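Chapter 3
What a Buzzer-Beater Is Worth

I got into sports statistics because of one shot. I was a sophomore at Calley, sitting so high up I could touch the roof, when our backup point guard let one go from way past half court. It went in, we won by a point, and for years I told everybody it was the greatest play in the history of college basketball. Then I learned how to work out what a play is worth (sorry, Calley) and found out that a dull little rebound with eight minutes left had helped us almost as much!

So this chapter is about win probability – the chance that a team wins, given the score and the time left. We'll use a set of 3449 tournament games that Keerthana Gounder put together for her class at Mumlow, and we'll start with the easy part, which is a tie game and one possession. You'll need the averages from Chapter 2, so go back if they're fuzzy.
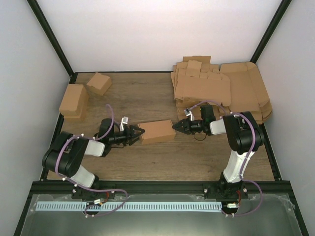
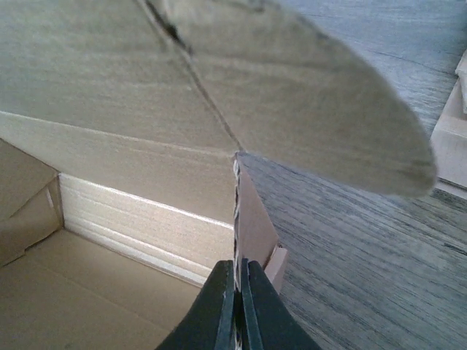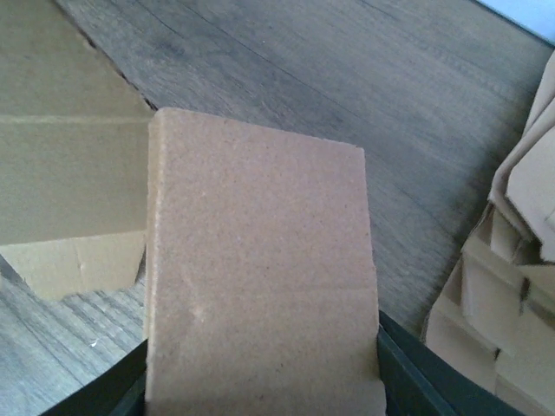 Before we touch the March games, I want you to make a paper model of a close finish. Cut yourself a stack of cards, one for each possession, and write the result on the back: a miss, a two, a three or a turnover. Plain brown cardboard is great for this, the corrugated kind like the piece between those two dark green fingers, and a ragged edge won't hurt your numbers one bit. Shuffle, draw, keep score. Do it until you've played 20 endings, then write down how often the team that was behind came back to win. Keep that number handy, we'll need it in Section 3.1.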